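Dokasside Workshop: Two-Arm Build, Gallery

Shabani Mwakyusa and Mwanahawa Lema have been building a two-armed robot in the back bay at Dokasside since March. The project goes by Wulla. This page collects pictures from the build and will be added to when there is something new. Click any picture for the larger size.

The arms and hands were bought secondhand as a set. The pedestal bolts to the floor plate. Tarun Goel wrote the control code and Irfan Satti did most of the wiring, which has been redone twice. Total spent on cable, connectors and fasteners so far is about $400. The arms are not included in that.

Current work is on picking up small things of different shapes from a table. Each try is logged by hand in the green notebook next to the breaker panel. There were 166 entries at the last count. If you run a session, please write down the software version and which hand was used. Several pages from the early sessions have neither, and we can't compare them with anything.

Thin items lying flat are still the hardest. The fingers come in too high and slide over the top. Tarun has a change to the approach angle that he wants to test before anyone touches the finger settings again.

Pictures
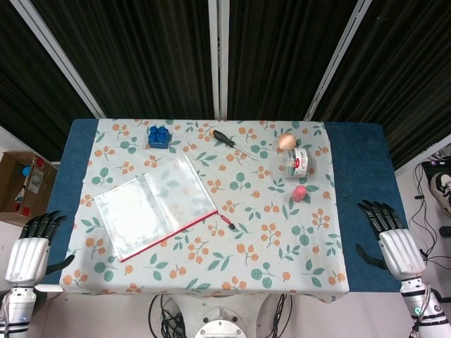

Both hands over the table, with the zipper pouch, screwdriver, toy brick, can, egg and pink egg-shaped object set out on the flowered cloth.

Members who want to help with Wulla can leave a note in Mwanahawa's mailbox. Evenings after 6 are best. Please don't move the curtain poles or unplug anything by the table, even if it looks switched off. The left arm takes a long time to set up again after a power cut.

Older galleries: Kirui lathe rebuild, Zilelus cart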